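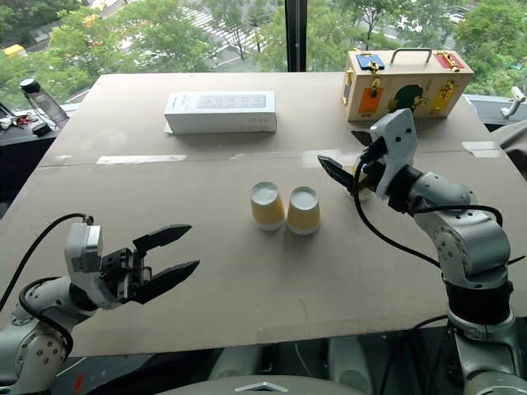 Getting labels off jars, and other sticky business

2020-09-29
By Mei Thibodeaux
3 minute read

I have never met a pasta sauce I liked as much as the jar it came in. The trouble is the label, which has been attached by people who clearly expected the jar to go to the moon.

Start with hot water and a good squirt of dish soap in the laundry tub. Fill the jars as well as sinking them, or they bob about like ducks and one side stays dry. Half an hour does most paper labels. If the label slides off in one piece, buy that brand again. I keep a list inside the pantry door and my family has opinions about it.

What's left behind is the glue. Mix equal parts cooking oil and bicarb into a paste, smear it on, and go and do something else for 20 minutes. The cheap oil is fine. My brother-in-law Wendell used the good olive oil from the anniversary hamper and has not been asked to help again. Rub in circles with an old cloth, then wash the lot in hot soapy water, because an oily jar picks up every bit of fluff in the house.

Plastic labels laugh at water. Warm them with a hair dryer, pick up a corner with a fingernail and pull slowly, keeping it low and flat. Pull fast and you get the top layer only, and a new hobby.

Eucalyptus oil shifts nearly anything, including the finish on a varnished table. Put a few drops on a rag, work outside or with the window open, and keep it well away from polystyrene and painted lids. Ask me about the esky some time.

Price stickers on books are another matter. No water, no oil. Low heat from the dryer, held well back, and then a bit of masking tape dabbed over the leftover gum until it gives up. On an old dust jacket I'd leave the sticker be. It cost $2 in July and now it's part of the book's history.

For smelly lids (pickles, mostly), leave them on the line in full sun for a day or two. I've tried vinegar, coffee grounds and a scrunched-up newspaper, and the sun still wins. If the lid smells of gherkin after that, use the jar for screws – they don't mind.

Labels you want to keep need the opposite treatment. Wipe a strip of wide clear tape over them before the jar goes in the fridge and they'll outlast the chutney, possibly the fridge. Write the date on first. I have a jar in there marked only "NOT THE OTHER ONE", in my own handwriting, and I'm not game to open it.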